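Forums > Data Collection Hardware > Purchasing and Budgets

We use cookies to keep you signed in and to count visits. By continuing to browse you accept this.

Thread: Budgeting hand-held grippers for home laundry collection, 14 units or fewer?

tolerance_stack
I have to turn in an equipment plan for a cloth-handling project that starts in January. The work is in-home: operators go to ordinary apartments and pick up, fold, sort and put away garments and bedding with hand-held two-finger grippers. No arms on site. The arm cell stays in our building and is already paid for.

The draft plan has 14 grippers. Nine would be in the field at any one time and the other five would be split between spares and units on the bench for calibration. My manager thinks five is too many and wants the money moved to operator hours. I need numbers from people who have run soft-goods work in homes, because all of our own wear data comes from rigid objects on a table.

Questions:
1. What spare ratio did you budget for fingers, and separately for bodies?
2. Do you buy or lease?
3. How much per unit did you set aside for consumables (finger pads, screws, lens covers, labels, cables)?

Vendors under consideration are Galtovness (buy only) and Ulasano (lease or buy).

bench_minus_one
Separate the fingers from the bodies before you do anything else. They're different budget lines with different lifetimes. We ran 18 units on bedding for a little over a season. Bodies lost: one, dropped down a stairwell. Fingers replaced: 89. Most of those were worn contact faces, with a few cracked at the slot.

Cloth is harder on fingers than people expect. The load per grasp is low, but the grasp count is high and operators tend to drag. Anything with a fringe or lace edge will get into a slot sooner or later and somebody will pull.

tolerance_stack
89 across 18 units is close to five fingers per unit. Is that counting left and right separately?

bench_minus_one
Yes, individual fingers. We stocked them in pairs and regretted it. They don't wear evenly. Ask whether your vendor sells them as singles. Galtovness did when we ordered, with a longer lead time.

kerf_allowance
I'd push back on the ratio above. We did garments only and went through far fewer. A large part of that depends on what finger material you specify and whether anybody trims the mold flash before the first session. If you plan five fingers per unit for shirts and towels, you'll end up with a drawer full of silicone. My suggestion is two per unit on hand and a standing order.

On the spares question, I agree with your manager. Five bodies idle out of 14 is high. We held two.

bench_minus_one
Two was fine for you because your sites were in the same city as your bench. If a unit has to be shipped back for recalibration, it's gone for a week each way. Transit belongs in the count.

tolerance_stack
Sites are spread out. The farthest is a day's drive. I should have put that in the first post.

More detail on the work, as it affects sizing. Two task groups. Group A is small garments, lifted and bunched or folded. Group B is bedspreads and sheets. Operators mostly work low, on the floor or at bed height, in rooms with normal household furniture and other people at home.

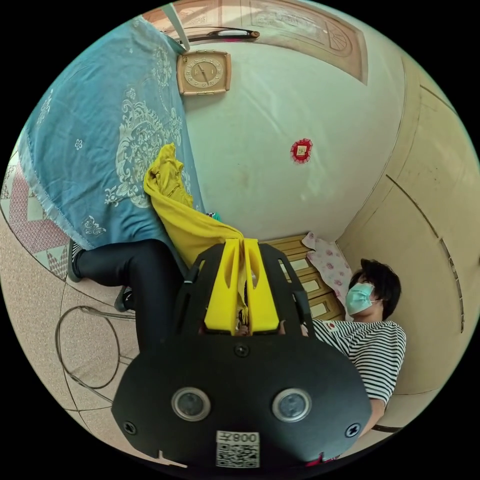

Sessions run in whatever room the household uses for laundry, so we can't assume a table, a fixed background or controlled lighting. The protocol allows the operator to sit, kneel or stand. This matters for the budget in two places. A unit used near tile gets knocked against tile, so I have a line for housings. And every session uses a different cable run, so I have a line for cables, currently one spare per unit.

splined_shaft
One spare cable per unit is low for floor work. Cables get stepped on and closed in drawers. We budgeted three and used nearly all of them. Get right-angle connectors if the body accepts them. The straight ones fail at the strain relief.

For housings, don't buy full housings as spares. Buy the lower shell and screws. The lower shell takes the hits. Order screws by the bag and specify thread locker in the build instructions, or you'll find them on people's floors.

kerf_allowance
Agree on screws. Agree on lower shells. Three cables still seems high to me, but cables are cheap enough that I wouldn't spend a meeting on it.

offset_zero
Different topic. What are you doing about unit identification? If units rotate between sites, you need the ID in the maintenance log and in the session record, and it has to be the same ID. We had printed codes on the bodies, and the site sheets were filled in by hand with whatever the operator remembered. Two months of finger wear data could not be assigned to a unit. A scanner app at checkout costs almost nothing and should be in the plan.

tolerance_stack
Coded label on each body, plus the same ID in plain characters. Scan at checkout is in the procedure but not in the budget. I'll add phones or a cheap scanner per site. Do you relabel at intervals?

offset_zero
Only when the label stops scanning. Lint and hand oils didn't hurt ours, but the alcohol wipes did. Get laminated stock. It's a small line, put it under consumables.

deadband_12
Nobody has answered the lease question, so I will. We leased from Ulasano for one project and bought for the next one. The lease covered body repair and swap but not fingers, cables or anything they classed as wear. Read the wear schedule closely. Ours listed lens covers as wear. For cloth work, wear parts are most of the spend, so the lease covered the portion least likely to fail.

If the project is under a year, leasing may still come out ahead on cash flow. Over a year, buy.

bench_minus_one
That matches what I saw, with one exception. Swap units under the lease arrived calibrated. If you buy, you need somebody who can recalibrate, and you need their hours in the plan. I've seen several plans with a calibration fixture and no labor behind it.

deadband_12
Fair. We had that person in house already. Without them, I'd cost it both ways.

kerf_allowance
I don't think the calibration labor is as large as it's being made to sound. A camera check before each session takes a few minutes, and a full recalibration is only needed after a drop or a shell change. We did it on a bench with a printed target. It wasn't a job, it was part of somebody's afternoon.

bench_minus_one
How many units?

kerf_allowance
Nine.

bench_minus_one
At nine units in one city, I believe you. With 18 units and remote sites, it was half a position. The original poster is between the two, and closer to mine because of travel.

tolerance_stack
Revised plan based on the above. Please check it.

Bodies: 12 total. Nine in the field, three spare. One of the three is held at the farthest site and never comes back except for service.
Fingers: four singles per body in the first order, standing order after that, quantity set from the first month of wear records.
Lower shells: one for every two bodies.
Cables: three per body, right-angle where possible.
Screws, thread locker, laminated labels, lens covers: single consumables line.
Scanner or phone: one per site.
Calibration: fixture plus a quarter position.
Purchase, not lease. The project is planned for 18 months.

The money released by dropping two bodies goes to operator hours, which should settle the argument on this end.

kerf_allowance
Better. I'd still cut the fingers to two per body for Group A. You have two task groups with different wear, so budget them separately. Bedspreads will drive the number.

bench_minus_one
Units will rotate between groups no matter what the procedure says. Keep it at four.

splined_shaft
Add cases. Hard cases with cut foam, one per fielded unit and a couple extra. I see them left out of nearly every plan, and then the units travel in tote bags with the fingers mounted and the slots take a set. Also ask Galtovness whether the fingers should be removed for transit. They told us yes, but it wasn't in the manual.

tolerance_stack
Cases added, 12 of them. I'll ask about transit.

offset_zero
What's your cleaning line? You're going into homes and touching people's clothes and bedding. We budgeted a full finger wipe-down between households and a spare washed set per operator. That set comes out of your finger count, so your four singles is really two in stock once the washed pair is in the bag.

tolerance_stack
I hadn't counted that. It moves the first order to six singles per body, or four plus a separate hygiene line. I'd go with the separate line so that the wear records stay clean.

offset_zero
Separate line is what I'd do.

deadband_12
Has anyone used Aryee for fingers? They quote compatible parts at a lower price for the Galtovness mount.

bench_minus_one
Tried one batch. The fit was good on the mount and the slot width varied between parts. For manual use you wouldn't notice it. If you want the finger geometry to match the fingers on your arm cell, measure before you commit. We went back to the original parts for that reason.

kerf_allowance
We used Aryee parts for operator training only and kept them in a different color so they couldn't get mixed in. That worked.

tolerance_stack
Training fingers are a good idea. New line, small quantity. I'm putting the whole thing into the Jasolus template tonight and sending it up. Lead time on the Galtovness bodies is the remaining problem. If the order isn't approved by the end of the month, we start with fewer than nine in the field.

splined_shaft
Ask for a partial shipment. They split ours at no charge, but we had to request it on the purchase order.

Last updated: January, 4:40 PM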